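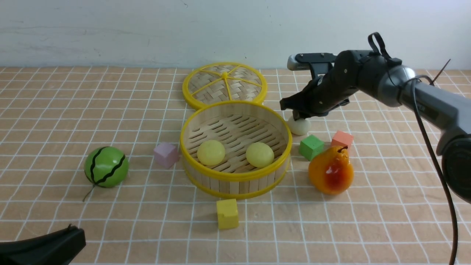

Open bamboo steamer, with its lid lying behind it.

Osmanthus fragrans, commonly called sweet osmanthus, sweet olive, tea olive or fragrant olive, is an evergreen shrub or small tree in the olive family, Oleaceae. It is native to parts of Asia from the Himalayas through southern China to Taiwan and southern Japan, and has long been planted well outside that range for the scent of its flowers.

Description

The plant usually grows to between 3 and 12 metres tall. The leaves are leathery and set in opposite pairs, 7 to 15 cm long, with an edge that may be smooth or finely toothed. Young plants and strong new shoots tend to have more teeth on the leaf than old wood does.

The flowers are small, about 1 cm long, and appear in clusters in late summer and autumn. The corolla has four lobes and may be white, pale yellow, yellow or orange-yellow. The scent is often compared to ripe apricot or peach and carries a good distance in still air. The fruit is a purple-black drupe holding a single hard-shelled seed. It ripens in spring, some six months after flowering.

Names

The Chinese name is guihua. Gui is also used for cassia, an unrelated plant, and the two are sometimes mixed up in older translations. The genus name comes from the Greek for scent and flower.

Cultivation

Sweet osmanthus does best in sun or light shade, in soil that drains well and is neutral to slightly acid. It stands clipping and is used as a hedge in mild districts. In Britain it is not reliably hardy and is mostly grown against a wall or under glass.

Plants may be raised from seed, but germination is slow and seedlings vary. Named forms are therefore increased by semi-ripe cuttings or by grafting, commonly on to privet. Grafts on privet grow quickly at first but can fail at the union after some years.

Growers sort the cultivars into four main groups by flower colour and season: silver, gold, orange-red, and a group that flowers on and off through the year. The collection at Mundolwood, begun by Yao-tsung Tsang, holds 21 named forms, most of them in the gold group. A trial planting at Terkmont, 900 metres above sea level, lost many of its young plants to frost in February and was later moved downhill.
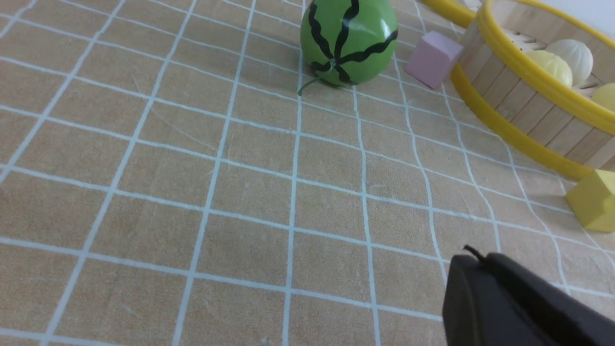

Photo credit: Hui-mei Hung

Uses

The fresh or dried flowers are added to green or black tea to make a scented tea. They are also used in jam, in sweet soups and dumplings, in jellies and cakes, and to flavour a rice wine. Flowers for cooking are picked just after they open, sorted to remove stalks, and then dried or packed in sugar or salt - the salted kind keeps its colour longer.

An extract of the flowers is used in perfume. The yield is low and the price high, and many products sold under the name contain little or none of it.

In folklore

In a well-known Chinese story, Wu Gang is made to cut down an osmanthus on the moon that heals after every blow of the axe. The tree is linked with the Mid-Autumn Festival, which falls in its flowering season.

See also

Osmanthus heterophyllus
Jasmine tea
Oleaceae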